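Notebook, bowls series, Kivdale apartment
December, started writing 4:15 in the afternoon

I promised Gunnel I would stop leaving my notes on the backs of receipts, so this one goes in the shared notebook from the start and everyone can see how untidy my thinking is. Arvid and Idun were on the grippers, I was on bookkeeping and tea. Kjell joined by phone for the first part and had opinions, as he should, because the bowls series was his idea and he has been asking for it since the mug work wrapped up.

Where we are, for anybody who has been away: the training set for Driltik stood at 3244 accepted episodes before we began today, and nearly all of them are one-handed. Pick up, move, put down. The model has become pretty good at that, and pretty bad at anything where a second hand ought to steady or clear the way. Bowls seemed a nice next step. They nest, they roll a bit on their feet when they're bumped, and a big one is too wide to be taken across the middle, so you have to go for the rim, and then you have to decide which bit of the rim. People do this without thinking. Our demonstrators do it without thinking too, which is lovely for the data and terrible for my attempts to write down what they did.

The task as we wrote it on the card this morning: begin with the bowls apart on the cloth, take the deep one by its rim, set it down in a clear spot, then nest the others into it in order of size. Either hand may go first. Maj-Britt wanted it more strictly scripted (right hand always leads) and I talked her out of it, or I think I did. We can filter by leading hand afterward if we label it, and we can't get the variety back if we never collected it. She pointed out, quite fairly, that I said the same thing about the mugs and then never labeled the leading hand. So I am labeling it. There is a column now.

We kept the plaid tablecloth. Kjell asked over the phone whether a plain surface wouldn't be kinder to the tracking, and I said I'd like to have the pattern for at least this round. The checks give the position estimate plenty to hold on to, and the white bowls don't give it anything at all, being white and shiny and the same all the way around. Idun's worry is the other direction: the cloth slides a little when a bowl is dragged, and then the thing the tracker trusts most has moved. Both of them are right and I don't have a settled answer. For now the rule is lift, don't drag, and if the cloth creeps noticeably we finish the episode, mark it with a C, and smooth things out before the next.

The first block was the approach itself, over and over, with the three bowls spread out. One jaw inside the deep bowl and one outside, wall between them, and the other hand coming over from the left. I asked them to hold off closing until both hands were where they wanted them, and I like how much of the layout you still get from down at the bowl, with the little red-patterned one and the medium white one both in view past the rim.

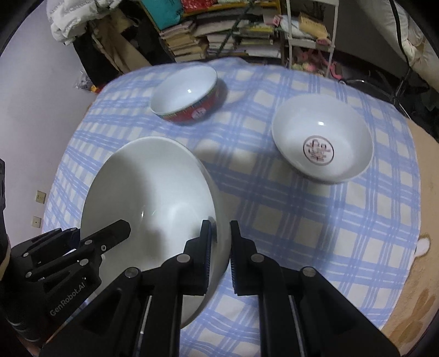 What I wrote down during the first block

Arvid goes in steeply and Idun goes in at a slant. I had guessed it would be a matter of height, but they swapped places and each kept the same habit, so it's the person. Good, I want both. If we ever bring in Gunnel as a third demonstrator I suspect we will get a third way, judging from how she takes lids off pans.

The second hand is a bit lost in this part of the task. It comes in over the deep bowl because I asked for it, and then it hovers, waiting to be useful. A hovering hand is a real thing people do, but I'd hate for the model to learn that the left arm's purpose in life is to hover over crockery. Idun suggested we let the second hand begin its own job (moving the medium bowl out of the way, say) while the first is still approaching. We tried it and it looked much more natural to me, and it was quicker as well. I've changed the card. The early episodes stay in with the old card version noted against them, so please nobody throw them out.

The shine is worth a paragraph. A glossy bowl throws back a bright spot, and when the hand moves, the spot moves in its own way over the inside of the bowl. In the mug work we had something similar and I blamed every bad depth reading on it, and about half the time I was wrong and it was a timestamp problem. So I'd like us to check the clocks first this time. Kjell has a script for that, it's in the usual folder, and it takes hardly any time to run. I don't want to swap in matte bowls. Anyone who ever uses this thing at home will have shiny bowls.

We had a break here. Maj-Britt's cardamom rolls, two each, hands washed afterward, and I mean properly washed, because last month we lost a good stretch of episodes to butter on the grip pads and I am never going to live down having been the one with the pastry.

Second block was the lift. Close on the rim, come up until the bowl is clear of the table, pause, then travel. The pause matters to me more than it seems to matter to anybody else. It gives a nice clean boundary between grasp and transport for the segmenter, and if a grip is going to creep, that's usually when you catch it. The card says "pause until it feels settled," and Arvid asked what settled feels like, and I gave a long answer that didn't help him. We've agreed on a breath. Take a breath, then move.

A bowl held by one point on its rim wants to tip, and you can't talk it out of that. The question we argued over was whether to correct it during the lift or let it hang tilted and correct it at the put-down. My own feeling is to let it hang. The pads have a decent hold of the edge, the tilt is honest physics, and correcting it in the air makes for a lot of fussy wrist motion that a learner would happily copy without understanding. Idun corrects anyway, very slightly, and can't stop herself. That's fine too.

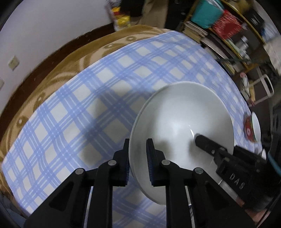 Second block, and the things that went less well

Put-downs. They're too hard. With the bowl tilted, the low side of the foot touches first and the rest follows with a clunk, and in several of the episodes I could hear it from the kitchen. Nothing chipped, but I have marked those with a K and I want to talk over whether a clunk counts as a success. Kjell says yes, the bowl is where it should be. Maj-Britt says no, and asks how we'd feel about it if it were her bowls. I would like a third grade between pass and fail, "done but ungentle," and to keep them in training with a lower weight. If that's a bad idea, write why underneath here and I'll listen.

Grip point. Everyone, me included, picks the near side of the rim every time. I only noticed when I sketched a few of them on paper as clock faces and all my little marks landed in the same place. So from the next session the card will call for a start position turned 90 degrees along the rim from the favorite spot, every other episode. It will feel awkward. Please don't compensate by walking around the table, because then we've just moved the favorite spot along with you.

Nesting. We only got a handful of full sequences, where everything ends up inside the deep bowl. The small one is easy. The medium one is a nuisance, as the fingers are outside it and inside the deep one at the same moment and there isn't much room for them to open again. Arvid's trick is to let go a little high and let it settle. Idun's is to set it against the far wall and walk it down. I can see the second working better for a machine, but I would collect both and find out.

Lost tracking. Up to 3 episodes, pending Kjell's look at the logs. They were all at the end of the block, when the person with the tool had turned away from the table toward the wall while chatting to me, so that is on me for chatting. House rule again: face the table until you've heard the stop tone.

Labels, so that I remember what I meant by them

C is cloth crept. K is clunk on put-down. L or R is leading hand, and a B if they went so close together that I couldn't tell. H is for hovering second hand, old card only. If there's an M it means Maj-Britt disagreed with my grade and you should watch the episode yourself before you believe either of us.

For next time

Gunnel is bringing the Issa sheet with the naming scheme, and I'd like us to rename before we add anything else. Doing it afterward was miserable with the mugs. Arvid will check the pivot screws on both tools, as one of them felt slack to him toward the end, and I trust his hands over my ears. Idun is rewriting the card so that it fits on one side and a normal person can read it. Kjell, the clocks please, before anything gets uploaded to Bemis.

I'll tally the accepted ones tonight once I have gone through the K's a second time. The rest of the cardamom rolls are in the tin on top of the fridge.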